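### 3.2 Arranging the produce

Participants in the sorting study were shown mixed produce on a table and asked to say which items belonged together and where they would keep them at home. The items were chosen from a list of 109 fruits and vegetables drawn up by Hülya Toprak and Ferhat Uçar from household shopping records in Gristholm. We left out anything that most shoppers buy cut or bagged, such as salad leaves and shelled peas.

Each layout mixed sizes and colors. Large items were placed first and smaller ones set near them or on their own, so that some groups looked ready-made and others had to be formed by the participant. Earlier work at Jutura used evenly spaced rows, and people there tended to sort from one end to the other. We wanted less regular spacing for that reason – a kitchen counter after shopping is seldom in rows. Figure 4 shows a layout on a white tabletop, with garlic standing apart from the other items and a lemon beside the orange pumpkin shape. 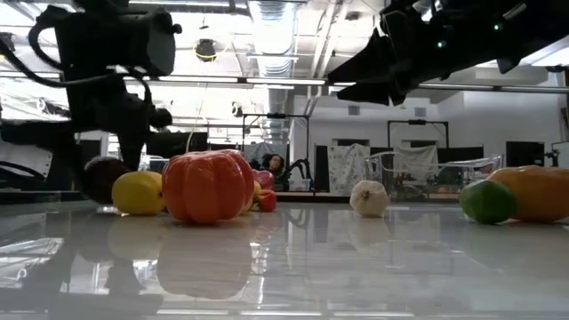 Does garlic belong with the vegetables or with the seasonings? Most participants put it with onions and dried herbs, and we coded it as a seasoning unless the person placed it in a vegetable group and kept it there at the end of the session.

**Figure 4.** Mixed produce layout with lemon, lime and garlic.

Lemons and limes caused less trouble. They were nearly always paired, even when they started at opposite sides of the table, and the pair was then kept either in the refrigerator or in a bowl. Squash was harder to code. Several participants grouped it by size with melons, then moved it once they were asked about storage. In such cases we kept both placements and marked the second as final.

In total, 100 participants gave 1297 final placements, of which 315 had been changed at least once during the session. Necati Ersoy and Shaohua Lei coded the placements separately and settled differences by going back to the session notes. Placements made with no spoken reason were kept in the counts but left out of the analysis of reasons in Section 4 – they could not be assigned to color, size, taste or storage with any confidence.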